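Home | Tickets | Knowledge base | Visits | Log in

Category: Demo cell / Visitor days / Solved

Ticket 951: block-sorting demo misbehaving before the Feltcombe open day

Opened in September, 8.15 in the morning, from the Plordale workshop

Hello all, me again! I'm the one running the simulated cell at Feltcombe this month, on the big screen by the entrance, and I've got visitors coming through from ten. I ran the whole thing through last night and it was lovely, then this morning I loaded it on the visitor machine and the arm just sat above the table with its fingers open and wouldn't go down for a block. No error in the window. The log says "target not reachable" once and then goes quiet, as if it's sulking.

What I've got loaded is the usual Tustholm scene (the one with the cart and the terrazzo floor), arm on its pedestal, fixture at the back, plate in front of it with the red, yellow, green and blue blocks. I haven't moved anything, or I don't think I have. I did copy the folder over on a memory stick, so do with that what you will.
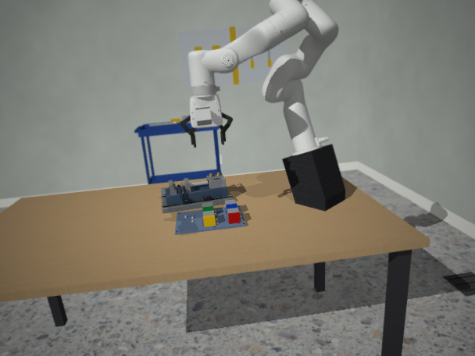
Tried so far, in the order I tried it:

Closed the lot and opened it again. Same.

Restarted the machine, made a tea, came back. Same, but with tea.

Swapped to the manual panel and jogged the arm down by hand. That worked fine! Joints all move, fingers open and close when I tell them to, nothing grumbles. So I'm fairly sure the arm model is all right and it's the plan that's gone wrong.

Loaded the older scene from the Cáceres visit, the one we took out in the spring. That ran start to finish without a hiccup, which cheered me up for a minute and then annoyed me, as it meant the new one was broken in some way I'd have to find.

8.50 update. Compared the two settings files side by side. The Cáceres one has the table height in millimetres and says 1000. Mine says 1. Just 1! Somebody (all right, me, I can see my own initials on the change) had tidied the units to metres in that one file and left every other file alone. On my own computer there's an old saved copy that it reads first, so I'd never have noticed in a month of Sundays. The visitor machine had no saved copy, so it believed me, poor thing, and put its idea of the table down on the floor.

Changed it back to 1000, cleared the saved plans, ran it again. Down it went. I could have hugged the monitor.

9.05 update. One more niggle while I was at it. The demo was supposed to pause over each block so people can have a guess at which colour is next, and it was rushing straight through. The pause had been set to 4 in the visitor profile but the profile wasn't ticked as active. Ticked it. Now there's a nice gap, long enough for a child to shout "blue!" and be wrong.

I also switched the second view to the one that looks along the fingers, as the Tustholm lot liked that best when they came round. It does make the shadows look a bit jagged on this graphics card. I had a go at the shadow quality slider and it slowed everything to a crawl, so I put it back where it was and I'm leaving it be. If anyone knows a kinder setting, please shout, but it's no rush.
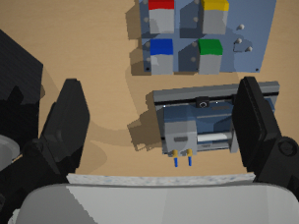
Can the demo be restarted between groups without closing the whole program?

Press Reset Scene on the manual panel and wait for the status line to say Ready, then press Run. The blocks go back to their starting places and the visitor profile stays ticked.

12.40 update. Morning's done. It ran for every group and the only stop was me leaning on the space bar. I'd allowed 15 minutes a group and that's a bit tight once people start asking questions, so I'll stretch it for the afternoon. Most of them wanted to know whether the arm "knows" the colours. In this demo it doesn't, it's following a list, and I've been telling them so.

Left to do: I'd like a warning in the loader when the table height is under 10, as no table of ours is that short. I've put that in as a separate request so this one can be closed. I've also deleted the old saved copy from my own computer, which I ought to have done ages ago, and the scene still loads there with the corrected file.

Happy for this to be marked as solved. Thanks for reading my ramblings!

Status: Solved

Contact the Plordale help desk | Copyright Plordale | Back to top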